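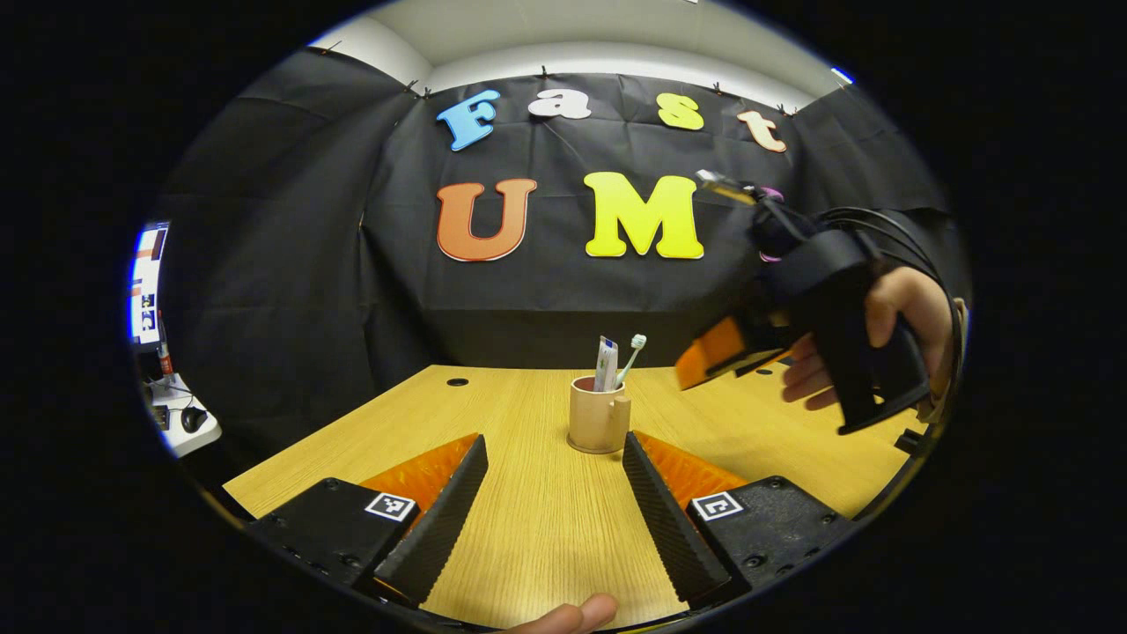

Prendre un stand dans un salon professionnel : vos questions

Mise à jour du 3 juin 2022

Cette page s'adresse aux très petites entreprises, aux indépendants et aux associations qui reçoivent une plaquette d'exposant et se demandent s'il faut la renvoyer signée. Nous avons tenu des stands à nos frais, nous en tenons encore, et nous ne vendons ni surface, ni mobilier, ni formation à l'accueil des visiteurs.

Est-ce qu'un stand fait venir des clients ?

Parfois. Les organisateurs répondent toujours oui et appuient leur réponse sur une enquête de satisfaction menée auprès des exposants le dernier après-midi, quand tout le monde est fatigué et que la case « très satisfait » est la première de la liste. Demandez plutôt combien d'exposants de votre secteur reviennent trois ans de suite. Vous pouvez le vérifier vous-même en comparant les vieux catalogues, que beaucoup de salons laissent en ligne. Si les noms changent entièrement d'une édition à l'autre, vous avez votre réponse.

L'organisateur annonce un nombre de visiteurs. Peut-on s'y fier ?

Demandez ce qui est compté. Un « visiteur » peut être une personne, une entrée (la même personne qui sort déjeuner et revient compte double) ou une inscription en ligne jamais suivie d'une venue. Les exposants et leurs équipes figurent souvent dans le total, de même que les étudiants amenés en car. Certains salons font contrôler leurs chiffres par un organisme extérieur, et ils ne manquent pas de l'écrire. Quand le dossier ne dit rien du mode de comptage, nous partons du principe que c'est le plus généreux.

Combien coûte le plus petit stand ?

À Skaltela, l'emplacement d'angle de la plus petite catégorie nous a été proposé à 2000 euros hors taxes. Le prix comprenait le sol, trois cloisons et l'inscription au catalogue. Il ne comprenait pas l'électricité, le nettoyage, l'assurance obligatoire, la place de parking ni la chaise. Oui, la chaise. Prenez l'habitude de lire le guide technique avant le bon de commande, dans cet ordre, même si le second arrive toujours le premier.

À cela s'ajoutent le transport, l'hôtel, les repas et surtout vos journées. Un indépendant qui passe trois jours sur place et un jour de montage ne facture rien pendant ce temps. Presque tous les budgets prévisionnels qu'on nous montre oublient cette ligne.

Peut-on négocier ?

Oui, sur certaines choses. Le prix au mètre carré bouge peu, en tout cas officiellement. L'angle, la proximité d'une entrée, le branchement, les badges supplémentaires et le lecteur de badges se discutent bien mieux. À quelques semaines de l'ouverture, les emplacements invendus se bradent, avec un défaut évident : ils sont restés invendus parce qu'ils sont au fond, derrière un poteau ou en face des toilettes. L'emplacement en face des toilettes n'est d'ailleurs pas le pire, il y passe du monde.

Méfiez-vous de la remise accordée « si vous signez avant vendredi ». On nous l'a proposée pour la même édition à trois dates différentes.

Faut-il faire appel à un standiste ?

Pour moins de douze mètres carrés, nous n'en avons jamais vu l'intérêt. Nous avons demandé deux devis, l'un à Godley, l'autre à Sachdeva, pour un fond, un comptoir et un éclairage. Les deux propositions étaient soignées, avec de belles vues en trois dimensions peuplées de silhouettes en costume. Les deux dépassaient le prix de l'emplacement. Aucune ne précisait ce que devenait le matériel après le démontage. Renseignement pris, il partait à la benne dans un cas, et dans l'autre il était stocké contre un loyer mensuel.

Si vous signez quand même, faites écrire l'heure de livraison et le nom de l'entreprise qui monte réellement. La sous-traitance est courante et n'a rien de honteux, mais vous voudrez savoir qui appeler le matin de l'ouverture.

Quelles sont les solutions bon marché pour l'habillage ?

Un tissu mat tendu sur les cloisons, des lettres découpées, une table correcte. Le tissu doit porter un classement au feu, et le certificat doit être sur place : le chargé de sécurité peut le réclamer et faire retirer ce qui n'est pas conforme. La même règle vaut pour les mousses, souvent oubliées. Demandez le procès-verbal au vendeur avant l'achat. S'il répond que « tout le monde l'utilise », changez de vendeur.

Repassez les tissus à la vapeur une fois accrochés. Prévoyez plus de pinces que nécessaire. Vérifiez ce que le règlement autorise sur les cloisons : agrafes, vis et adhésif double face sont souvent interdits et facturés au panneau abîmé.

Un slogan en anglais, est-ce une bonne idée ?

Cela dépend de votre public, et on surestime beaucoup l'effet du slogan en général. Un visiteur qui marche dans une allée vous accorde deux ou trois secondes. Il cherche à savoir ce que vous faites. « Solutions innovantes », en français comme en anglais, ne le renseigne pas. « Réparation de pompes » le renseigne. Attention aussi à la langue : lorsqu'une publicité est en anglais, la loi française demande en principe une traduction aussi lisible que l'original. Beaucoup d'exposants l'ignorent sans ennui, ce qui ne vous protège de rien.

Les jeux et tirages au sort attirent-ils du monde ?

Ils attirent des joueurs. Nous avons mis en jeu un panier gourmand, une fois. L'urne était pleine, l'allée animée, les voisins jaloux, et les bulletins remplis par des gens qui voulaient un panier gourmand. Nous n'avons pas recommencé. Si vous y tenez, offrez quelque chose qui n'intéresse que vos clients possibles, par exemple une révision gratuite ou un échantillon de taille utile.

Que penser des lecteurs de badges ?

Nous avons loué l'application Bilent pour la durée d'un salon. Elle fonctionne, elle lit les badges, elle envoie un tableau le soir même. Nous sommes rentrés avec 351 contacts, et pendant deux jours nous avons trouvé cela formidable. Après tri, il en restait 98 avec lesquels nous avions eu une conversation. Les autres avaient tendu leur badge pour un stylo, par politesse, ou nous les avions bipés au passage pour faire monter le chiffre - on se prend vite au jeu.

Un carnet à souches et deux lignes de notes par personne rendent le même service à une petite équipe. Pensez dans tous les cas aux règles sur les données personnelles : scanner un badge ne vaut pas accord pour recevoir votre lettre d'information jusqu'à la fin des temps.

À quel moment relancer les contacts ?

Dans la semaine. Passé 10 jours, la plupart ne se souviennent ni de vous ni de votre stand, et il faut tout reprendre. Écrivez un message court qui rappelle de quoi vous avez parlé. Si vous ne vous en souvenez pas vous-même, le contact était sans doute moins « chaud » que votre tableau ne le prétend.

Bloquez le temps de relance dans l'agenda avant de partir. C'est le conseil le plus banal de cette page et celui que nous avons le moins bien suivi.

Vaut-il mieux exposer au printemps ou à l'automne ?

Les vendeurs de surfaces vous diront que leur saison est la bonne. Dans nos métiers, octobre concentre tellement d'événements que les mêmes visiteurs doivent choisir, et qu'ils choisissent le plus gros. Au printemps, on voit moins de monde, avec des budgets déjà engagés. Regardez quand vos propres clients décident de leurs achats, vos anciennes factures vous le diront mieux qu'une plaquette.

Combien de personnes faut-il sur le stand ?

Deux au minimum, même sur six mètres carrés. Seul, vous ne pouvez ni déjeuner ni vous absenter sans laisser le matériel sans surveillance, et les vols ont surtout lieu pendant le montage et le démontage, quand les portes sont ouvertes à tout le monde. À quatre sur un petit stand, vous formez un groupe qui discute entre collègues, et les visiteurs contournent.

Les conférences incluses dans le forfait valent-elles le coup ?

Le « forfait visibilité » comprend souvent vingt minutes de prise de parole dans un espace ouvert, au milieu du bruit, devant des gens assis pour reposer leurs pieds. Le créneau de fin de matinée peut servir. Celui de la dernière heure du dernier jour ne vaut rien et coûte pareil. Demandez l'horaire par écrit avant de payer. Un refus de le préciser est déjà une indication.

Que se passe-t-il si le salon est annulé ou reporté ?

Lisez l'article du règlement général, généralement vers la fin, en petits caractères. Beaucoup de contrats prévoient un avoir sur l'édition suivante plutôt qu'un remboursement, et certains permettent de changer les dates sans vous consulter. Les clauses ont été réécrites depuis 2020, pas toujours en faveur de l'exposant. Nous ne sommes pas juristes : pour une somme qui compte dans votre trésorerie, faites relire.

Existe-t-il des aides ?

Il en existe, selon les régions, les chambres consulaires et les filières. Les dossiers se déposent avant l'engagement de la dépense, et une facture déjà acquittée suffit souvent à vous rendre inéligible. Méfiez-vous des cabinets qui proposent de monter la demande contre un pourcentage : pour un petit stand, le formulaire se remplit en une soirée.

Et si je me contente de visiter ?

Nous le recommandons pour une première année. Une journée comme visiteur, avec l'entrée souvent gratuite sur inscription, vous montre quelles allées sont vides à quinze heures. Allez parler aux exposants de votre taille, de préférence l'après-midi du deuxième jour, quand ils n'ont plus la force d'enjoliver. Demandez-leur s'ils reviennent l'an prochain et regardez s'ils hésitent avant de répondre.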